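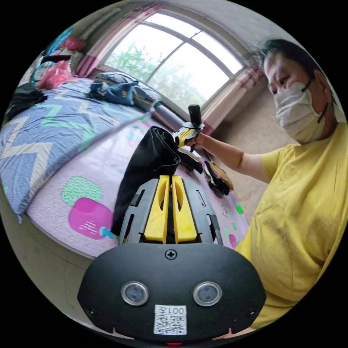 Gripper week, the bedroom session

Hi again! This is the gallery I promised from our comparison of hand-held grippers, the one where Tala Haddad and I finally stopped arguing about fingers on paper and went to try them on a real bed with real clothes. The view up top is from the unit with the 001左 sticker (左 is "left", so yes, there's a right one too). Captions are mine, complaints are mostly Tala's.

Yellow fingers, nearly shut
I love how chunky these are. The hollowed inner faces are what we came to test, and on thick fabric I like them a lot more than the flat Bitar pair I used all July. Thin cotton is another story - you have to pinch a fold first or it slides right out.

Second gripper, across the bed
Same idea with a yellow-and-black handle and a little camera standing upright on top. I kept wanting to swap to that one! The camera changes how it balances in your hand, though, and Tala says her wrist knew about it after an hour. We're going to try the Dratari mount next, which sits lower.

The black crumpled thing
My favorite target of the day. Dark, floppy, no obvious edge to grab, and a long tail that gets in the way of everything. If a finger shape can cope with that, I'll trust it with a sock.

Zigzag comforter and the window
A busy pattern on one side and a big bright window behind it, so plenty for the camera to deal with. I've put exposure on the list for the next round (Sawsan Abou Jaoude has opinions, and I want them in writing).

We logged 285 tries over 14 items, and I'm still sorting the clips. The Gramus fingers get their own page once the replacement screws show up.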